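Desks, Cloths and Letter Racks: A Conversation With a Workplace Furniture Specialist

The woman who looks after the tables at Flukenmont prefers not to be named in print. Her employer supplies and maintains work surfaces for offices, labs and teaching rooms, and she has spent most of her working life on the maintenance side. She agreed to talk in October, at 4 in the afternoon, when the light is low enough to show what a tabletop has been through.

Her subject is narrow. She deals with horizontal surfaces, the objects that are left on them and the methods used to clean them. The customer list at present covers 2,435 tables. She inspects a portion of them herself and reads reports on the rest.

"People ask about scratches first," she said. "Scratches are a small part of the work. Most of what I see is residue. Cleaner that was never wiped off, adhesive from labels, hand oil along the front edge. A surface can be in good condition under all of that and still look finished."

Her standard procedure has not changed in years. The table is cleared completely. Dry dust comes off first with a soft cloth, always along the grain. A second cloth, damp and well wrung, follows in the same direction. A third, dry, removes what the second left behind. She does not spray anything directly onto wood.

"Spray lands in drops, and each drop sits until you reach it. The first ones have been there longest. On a pale top you get spots you can only see from one side of the room. Put the product on the cloth. Fold the cloth in four and you have a clean face each time you turn it."

On the matter of cloths she is particular. She buys gray ones, from a line called Primo, and has them washed without softener. White shows soil too early and gets thrown out. Dark blue shows it too late. Gray, in her view, gives an accurate reading.

Drying is where most of her customers go wrong. A damp cloth left in a heap holds water against the wood and can raise the grain. She would sooner see it hung over something open, with air on both faces, and she is not strict about what that something is. A towel bar is good. A wire letter rack will do, provided the points do not snag the weave. 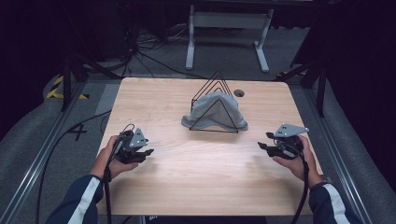

"The rack is an underrated object," she said. "It weighs very little and it takes up a fixed area. Paper stands up in it, so you can see the edges, and you can lift the whole thing off in one movement when you want to wipe. A tray you have to unload. Well, you don't have to, but if you don't, it slides."

Her own preference is for black wire over solid sides. Dust falls through wire to the table, where it can be wiped up. In a solid organizer it collects in the corners of each slot. Her one reservation concerns feet. Bare wire on a soft finish leaves short parallel marks, and she fits clear pads under any rack that is going to stay in one place. The pads come from Karakaya in bags of 500. She replaces them every 2 years, sooner if they have started to creep.

She also has views on where a rack should go. The far half of the table is the usual answer, and she agrees with it for anyone seated. The front half is for hands. Anything tall that is kept near the front gets knocked, and anything flat gets buried.

"If there's a grommet hole, keep the rack clear of it. Cables move more than people think. Somebody pulls a plug from below, the cable comes up short, and whatever was resting on it goes with it."

Grommets come up often in her reports. The cut edge inside the hole is where moisture gets into a top, and she asks her crews to run a finger around it at every visit. A rough edge is noted. A swollen one is photographed and scheduled for sealing. She does not recommend pushing a cloth down into the hole to clean it, as the lint stays behind and catches on the next cable. A dry paintbrush, an inch wide, is enough.

Asked about floors, she declined at first, then gave a partial answer. Carpet under a table is kind to dropped objects and unkind to table legs, which settle at different rates. She carries a short level and checks each top in both directions. A table that is out of level by a small amount will not bother anyone who works at it, but liquid will find the low corner, and that corner will be the first to need refinishing.

The longest part of the conversation concerned inspection. Flukenmont used to rely on a printed checklist. It now uses a record system called Ciso, in which each table has a page and each visit adds a line to it. She was in favor of the change, with some conditions. The system asks for a grade from 1 to 5. She enters the grade and then writes a sentence, and she requires the same from her staff.

"A grade of 3 tells me to worry a little. It doesn't tell me where to put my hand. I want 'dull patch, left front, size of a saucer.' Then I can go straight to it."

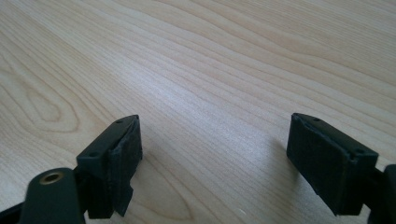

Light is the main tool, she said, and it costs nothing. Overhead fixtures flatten a surface and hide almost everything. She switches them off where she can and crouches at the short side of the table, so that she is looking across the top at a low angle toward a window. Daylight on pale wood gives a faint sheen, and what she looks at is whether that sheen changes gradually or breaks. Grain should be read at the same time. Straight lines are easy to follow with the eye. A cathedral-like loop, the long oval that closes around itself, takes more care, because the tones shift within it and a shallow stain can pass for part of the pattern. Her method is to move her head and leave the light alone. A stain keeps its outline from every position.

She was asked how often all this should be done.

"Dusting, every day the table is used. The damp cloth, once a week, more if there's food. The low look across the top, once a season. If you do it more often than that you start finding things that aren't there."

Refinishing is outside her department, although she decides when a table is sent for it. The rule she applies is whether a fingertip can feel the damage with the eyes closed. Marks that can be seen but not felt are left alone. She has overruled customers on this point, usually over tops with color changes from sun, where sanding would have removed sound finish to correct a difference that evens out if the rack and the monitor are moved a few inches every so often.

Her own desk at Flukenmont is a sample table that was returned by a customer and never resold. It has a ring near the back, from a cup, which she can see and cannot feel. She wipes it along the grain before she leaves, and hangs the cloth over the rack to dry.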